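Search the store Search Enter keyword or item number

Wastix Prirkum Force Feedback Racing Wheel and Pedal Set
Item 3129
Posted in May by Kamonchanok Thaweesak, product desk

The Prirkum is a belt-driven racing wheel with a two-pedal base, made for PC and console players who have outgrown a gamepad and don't want to bolt a full cockpit to the floor. It clamps to a desk or table, runs from its own power supply, and connects with a single USB cable. Wastix has sold wheels under other names for a while, and the Prirkum replaces the older gear-driven model we used to carry. If you owned that one, the first thing you will notice is the noise, or the lack of it. The gears used to clatter over curbs. The belt hums.

We have had the Prirkum in the shop long enough to put real hours into it, mostly in circuit racers, with some rally and a lot of open-road driving late at night. This page covers what comes in the box, how it behaves in different types of game, how to set it up, and the questions customers ask us most.

What comes in the box

Wheel base with rim attached
Pedal base (throttle and brake)
Table clamp, with the tightening knob already fitted
Power supply and detachable cord
USB cable
Hex key for the pedal springs
Printed quick start sheet

There is no shifter and no clutch pedal. Gear changes are done with the two paddles behind the rim. Wastix sells a separate stick shifter called the Bavau that plugs into the port on the back of the base. We stock it when we can get it, and it goes out of stock often.

The wheel

The rim is round, wrapped in a stitched synthetic leather, and a little smaller than the wheel in a normal car. That suits arcade racers and touring cars. Players who mainly drive modern open-wheel cars may want a flat-bottomed rim, and Wastix does not offer one for this base.

Paddles are metal with a short, clicky throw. They turn with the rim, so you never have to hunt for them mid-corner. The face buttons are laid out like a standard gamepad, which makes menus easy. There is one thumb dial on the left spoke, and most games will let you assign it to brake bias or traction control. In games that don't support it, it scrolls the camera or does nothing.

Force feedback is strong enough that you will feel it in your forearms after a long race. It is not as strong as a direct drive base, and at this price it isn't meant to be. Small details come through well: the wheel going light when the front tires start to slide, the tug of a camber change, the buzz of a rumble strip. Heavy hits are softer than we would like. When you put a car into a wall at full speed, you get a thump and that's all.

The pedals

The brake is the better of the two. It has a rubber block behind the spring that gets firmer as you press, so you can learn where the limit is and come back to it lap after lap. New owners often say it feels too stiff. Give it a week before you change anything. If it is still too much, take the rubber block out with the hex key and run the spring by itself.

The throttle is light and smooth but has a short dead spot at the top of its travel. You can tune that out in most PC games. On console you are limited to whatever the game's own menu gives you.

The pedal base has rubber feet and a strip of fold-out carpet grips. On carpet it stays where you put it. On hard floors it will creep away from you under braking, and we suggest pushing the back edge against a wall or the foot of a desk.

How it does in different games

Circuit racing is where the Prirkum earns its price. Steering is quick to respond and there is no notchiness around the center, so small corrections on a long straight feel natural. Benito Marín, who runs our demo station, went back to a track he had been driving on a gamepad for years and was slower for the whole first evening. By the end of the week he had beaten his old time. Expect the same sort of curve.

Rally is good with some adjustment. Turn the rotation down to 540 degrees or lower, or you will be winding the wheel around like a bus driver at every hairpin. Feedback on gravel can be rough at the default strength. We drop it to 80 percent and leave it there.

Arcade and street racers are mixed, and the fault lies with the games. Many are built around a gamepad and treat a wheel as an afterthought. You may find the car snaps from one lane to the next, or that drifting feels like it is on rails. Check whether a game has proper wheel support before you buy it for this purpose. If you only play arcade racers with nitro boosts and police chases, a gamepad is cheaper and will probably be quicker.

Truck and farm driving games work very well. Use the full rotation, turn the feedback down, and settle in.

Older games from the early days of PC racing are a gamble. Some recognize the wheel as a plain joystick and will steer but give no feedback. Some don't see it at all. We keep a short list of old titles that customers have gotten running, and you can email us for it.

Setting up

1. Pick a table or desk with a solid front edge. The clamp needs a flat surface above and below. Glass is not suitable.

2. Set the wheel base on the edge, slide the clamp underneath, and tighten the knob by hand. Don't use pliers. If the base rocks when you pull on the rim, loosen it, shift it along the edge, and try again.

3. Put the pedals where your feet fall when you are sitting back in the chair. Plug the pedal cable into the port marked with the pedal symbol. The shifter port is the same shape, and mixing them up is the most common reason for a dead throttle.

4. Connect the power supply first and then the USB cable. The wheel will turn itself fully left and right to find its center. Keep your hands and any drinks clear while it does this.

5. On PC, install the Wastix driver and let it update the wheel's firmware. On console, set the switch on the back of the base to the console position before you turn it on.

6. Start the game, open the controller menu, and check that it lists the wheel by name. If it shows a generic device, quit, unplug the USB cable, wait a few seconds, and plug it back in.

7. Run a few laps with the default settings before you start changing things. Then adjust one setting at a time.
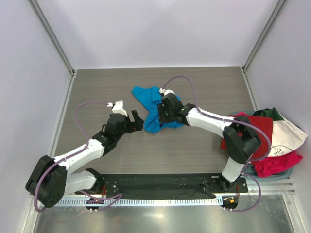
Settings we use at the demo station

Rotation: 900 degrees for road cars, 540 for rally, 360 for open-wheel
Overall feedback: 80 percent
Center spring: off
Damping: low
Brake curve: slightly progressive
Throttle dead zone: the smallest value that stops the car creeping

These are starting points. A heavier player with a sturdy desk may like the feedback at full strength. If your monitor shares the desk and shakes when you hit a curb, turn it down.

Compared with the Kovačević

We also sell the Kovačević wheel, and people often ask which one to get. The Kovačević costs more and comes with three pedals and a metal pedal face. Its feedback is sharper and its brake uses a pressure sensor, so it is the better choice for serious league racing. It is also heavier and louder, and its clamp is fussy about table thickness. For someone who races a couple of evenings a week and has to put the wheel away afterward, the Prirkum is easier to live with.

Common questions

Can I use it on my lap?
No. It needs to be clamped down or bolted to a stand. The bolt pattern is printed on the underside of the base.

Does it work with a wheel stand?
Yes, with most folding stands that accept a table clamp.

Why does the wheel lose strength during long sessions?
The motor is protecting itself from heat. Let it rest for a while and make sure the vents at the back are not blocked.

Can I change the rim?
The rim is fixed. Removing it ends the warranty.

Is there a spare pedal spring set?
Yes, under item 142. The set includes one softer and one firmer spring for the brake.

Warranty and returns

The wheel and pedals are covered for 2 years against faults in parts and workmanship. Wear to the rim wrap is not covered. Unused sets in sealed boxes can be returned to the store. Opened sets can be exchanged if faulty, so keep the packaging until you have had a few good sessions with it. Please include the power supply with any return, as we cannot test the base without it.

Contact us | Copyright, all rights reserved | Back to top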